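Ticket: Repeat pattern does not meet at panel joins after export
Product: Plomby, wall and fabric layout module
Opened by: Kiyoshi Sakamoto
Priority: normal
Status: waiting for customer

Wednesday, 9:40

Dear support team,

I prepare printed wall coverings for small rooms and display corners. I draw the pattern in Plomby, I export each panel as a separate file, and the files go to our printer, Tutex, who print on the cloth and return the panels cut to size. This worked well until the last update.

Now the pattern does not meet at the join. When I put panel B beside panel A, the stripes on the right are lower than the stripes on the left by 2 mm. On a plain pattern the customer would not see it. On a pattern with thin lines the eye goes directly to this place.

I would like to tell you what I already tried, so that you do not need to ask me.

I exported the same panels again with the scale at 100 per cent. The error is the same. I opened the files in another program and measured them there. Panel A is correct and panel B is already wrong in the file, therefore I do not think that Tutex made the mistake. I also wrote to them, and they confirmed that they do not change the size of anything before printing.

I changed the unit from inches to millimetres in the document settings. After this the error became smaller, but it did not disappear. I do not understand why the unit should have an influence.

I have also a question about the side walls. In my layout the back wall is one document and the side walls are copied from it with the command "Continue pattern". Perhaps the command takes the start point from the page and not from the edge of the previous panel. In the old version there was a box for this in the export window. I cannot find it now.

The pattern is of the type with overlapping rectangles in maroon, teal, navy and beige, with thin stripes across many of them.
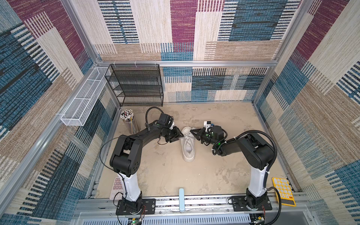

Imai wrote under the ticket at 11:15 that the box was moved, not removed. It is now under Layout, Panels, Origin, and after the update it is set to "Page" for every old document, even if it was "Previous edge" before. He asked me to change it, save under a new name and export only panel B, and to send him the value shown in the field "Offset" before and after.

Wednesday, 14:05

Thank you for the quick answer. I found the setting and it was on "Page", as you wrote. Offset before the change: 2. Offset after the change: 0. I measured the new file for panel B and the stripes are now at the same height as in panel A.

There remain two points.

First, I have 7 other documents which were made in the old version. Must I open each of them and change the setting by hand, or is there a way to do it for the whole folder? Two of them are for Desley and should go to print soon.

Second, when I save under a new name, the colour list is empty and I must load it again from the old file. It is a small thing, but I would be glad to know if it is the same problem or a different one. If it is different, I will open a new ticket.

I will order a test strip of the join from Tutex before I print the full panels. Please keep the ticket open until I have it in my hands.

With kind regards,
Kiyoshi Sakamoto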